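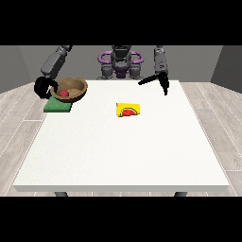 I have given up on the kitchen table. Not on owning one, I mean on the idea that it will ever be clear for longer than a weekend.

It started in August, when I read one of those articles about how a clean surface leads to a clean mind. I have never had a clean mind, so I thought I'd try. Everything came off the table on a Monday night and went into a cardboard box, which I put in the hall closet with the other cardboard boxes from the other articles.

By Thursday there was mail. Mail is how it always begins. One envelope from the Dramidano dental office, unopened, because I know what they want and they know I know. Then a screwdriver. I had not fixed anything, or planned to. Then 11 rubber bands, which I can only assume came in with the asparagus over a period of years and had been waiting for an opening.

My sister, who keeps the sort of house where you could do surgery on any flat surface, told me the trick is to put one nice thing in the middle. The nice thing scares off the junk. So I went down to Ruvel, the secondhand place on Narel Street, and paid seven dollars for a glass cake stand. It did look nice. It looked nice for nine days, and then it was a cake stand full of batteries.

I don't know if the batteries are good or dead. I'm not going to find out, either, as then I would have to do something about them.

What bugs me is that we don't even eat there. We eat on the couch, with plates on our knees, looking across at the table like it's a relative who is going through something. The last real meal on it was when the Zinchenko family from upstairs came over, and the cleanup before that took most of a Saturday and used up all the room under the bed. I still haven't found the good scissors.

So the new rule is that half the table is allowed to be bad. I ran a strip of blue painter's tape down the middle. Left side, anything goes. Right side, food and elbows only. It has held up pretty well, apart from the tape roll itself, which lives on the right side now - and a library book, but that's due back soon.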